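Kitchen > Worktops > Natural stone > Clarkwood Brown

Clarkwood Brown marble worktop

Clarkwood Brown is a polished marble with a mottled grey-brown ground and thin white and pinkish veins. It is cut to order in our Etine workshop and supplied with the front edge finished. Back edges are left sawn unless you ask otherwise.

Slabs vary. The sample we post out shows the general colour but not the veining you will get, so we suggest coming in to choose your slab before we cut. Ask for Nga Đàm at the trade counter.
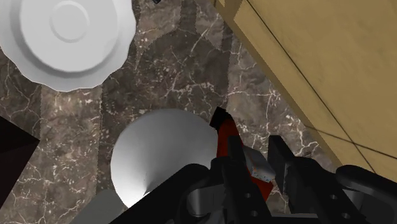 Standard depth is 618 mm, which leaves a small overhang on most base units. Deeper pieces for islands and breakfast bars are priced separately. Upstands are available in the same stone.

Marble marks more easily than granite. Lemon juice, vinegar and wine will dull the polish if left. Wipe spills up when they happen and use a board for chopping. We seal every top before it leaves us, and it should be sealed again once a year with Sarus stone sealer or similar. Do not use limescale remover on it.
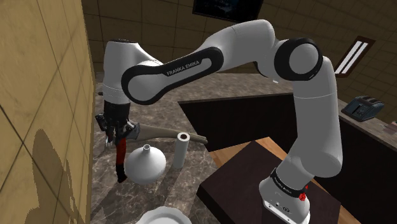 Clarkwood Brown, grey-brown marble, in a kitchen setting.

Lead time is three weeks from template. Runs of more than 3 m are supplied in two pieces with a colour-matched joint. Sink and hob cut-outs are charged per opening, and we need the makers' templates before cutting starts. Delivery is to the ground floor only. Fitting can be arranged through Cosimo Fontana in the workshop.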